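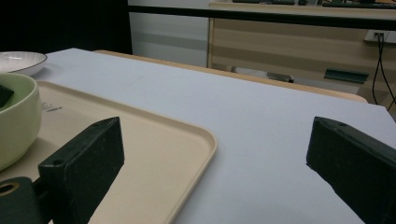

## Portes ouvertes Skastora : vos retours ?

**mirabelle_57**

J'y étais en mai, créneau de 15 h. On était un petit groupe, dans la salle du fond, celle avec les placards en bois. Présentation de Hussam Qudah, puis démo sur table : un plateau beige, un bol vert pâle, une assiette blanche, et la pince tenue à la main au-dessus. Ensuite passage au bras Miltard, qui refait la tâche.

J'ai trouvé ça bien mené. Le discours était court et on a eu le temps de poser des questions. Par contre il n'y avait rien à lire sur place, donc si quelqu'un a pris des notes je veux bien.

---

**tournevis_plat**

J'étais au créneau d'avant. Mes notes, en vrac :

- 300 démonstrations enregistrées à la pince pour une seule tâche de vaisselle
- 35 secondes par démonstration en moyenne, d'après Qudah
- les doigts de la pince à main ont la même forme que ceux du bras
- le logiciel s'appelle Betport, pas encore en vente
- pas de prix annoncé, j'ai demandé deux fois

Chez nous, le bras a raté le bol à la première tentative et l'a pris à la deuxième. Qudah n'a pas essayé de le cacher, il a relancé et il a continué à parler.

---

**kader.m**

Je vais être moins gentil. J'ai fait presque 300 km aller-retour pour voir quelqu'un déplacer de la vaisselle avec une pince. La partie autonome a duré deux minutes. Sur l'invitation il y avait écrit « cellule de conditionnement en fonctionnement ». Je ne l'ai pas vue.

Et pour un atelier comme le mien (petites séries, pièces grasses, lumière pourrie), une table avec un drap clair ne me dit rien. Posez la même chose sur un établi avec des copeaux et on en reparle.

---

**mirabelle_57**

@kader.m la cellule était dans l'autre bâtiment, il fallait s'inscrire à l'accueil. C'était mal indiqué, je suis d'accord, je l'ai su par mon voisin.

---

**kader.m**

Personne à l'accueil ne m'en a parlé. J'ai signé le registre, on m'a donné un badge et montré la salle.

---

**tournevis_plat**

Pour la table, je ne suis pas d'accord avec toi. C'est le poste où ils font leurs enregistrements, ils l'ont dit au début. Je préfère voir ça qu'une cellule réglée depuis six mois qui tourne en boucle. Au moins on comprend d'où viennent les données et combien de temps ça prend.

Je remets une photo du poste, prise à un autre moment, pour ceux qui n'y étaient pas.

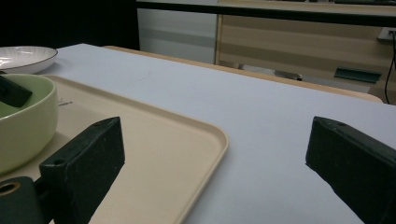

*Le poste de démonstration : la pince ouverte, le plateau et le bol.*

---

**sab_automatisme**

Merci pour la photo. Question bête : les doigts, c'est rigide ou souple ? Ils ont l'air massifs. Chez Sleiman on a eu des soucis avec des doigts rigides sur du verre et de la céramique, on a fini par coller des patins et il faut les changer tout le temps.

---

**tournevis_plat**

Je n'ai pas touché, donc je ne m'avance pas. Sur la photo on voit des blocs vert foncé, assez épais, surface mate, un peu éraflés. Quelqu'un a posé la question de l'usure, réponse : ils changent les doigts par paire. Pas de fréquence donnée.

---

**mirabelle_57**

À mon créneau il a parlé de 15 minutes pour remplacer une paire et refaire l'étalonnage. Je ne sais pas si c'était pour la pince à main ou pour le bras.

---

**sab_automatisme**

15 minutes c'est correct si c'est une fois par mois. Si c'est tous les jours, non. Je leur écris.

---

**gaspard_b**

Je n'étais pas à la visite mais on a testé l'approche au boulot l'an dernier, avec un autre fournisseur. Deux choses à savoir avant de s'emballer :

1. Le nombre de démonstrations ne veut pas dire grand-chose. Si le bol est toujours au même endroit, vous pouvez en faire 1 000, le bras sera perdu dès qu'on le décale. Demandez à le déplacer vous-mêmes pendant la démo.
2. Celui qui tient la pince compte beaucoup. On avait deux opérateurs, un rapide et un régulier – on a jeté la moitié des enregistrements du rapide.

Quelqu'un a demandé à changer les objets de place ?

---

**kader.m**

Oui, moi. On m'a dit « après la présentation », et après la présentation c'était le groupe suivant.

---

**mirabelle_57**

Chez nous, oui. Une dame a décalé l'assiette d'une main de large, et le bras l'a prise quand même. Le bol, personne n'y a touché.

---

**gaspard_b**

OK, donc un essai sur un objet. C'est mieux que rien, mais je n'achèterais pas là-dessus.

---

**tournevis_plat**

Personne n'achète, il n'y a pas de prix.

Pour ceux que ça intéresse, ils refont une session à la rentrée. Il faut écrire à l'accueil de Skastora et préciser « visite cellule » dans l'objet, sinon vous aurez seulement la salle. @kader.m je peux leur transmettre ta remarque sur l'invitation si tu veux, j'ai le mail de Qudah.

---

**kader.m**

Transmets. Et demande s'ils acceptent qu'on vienne avec ses propres pièces. Si c'est oui, je refais la route.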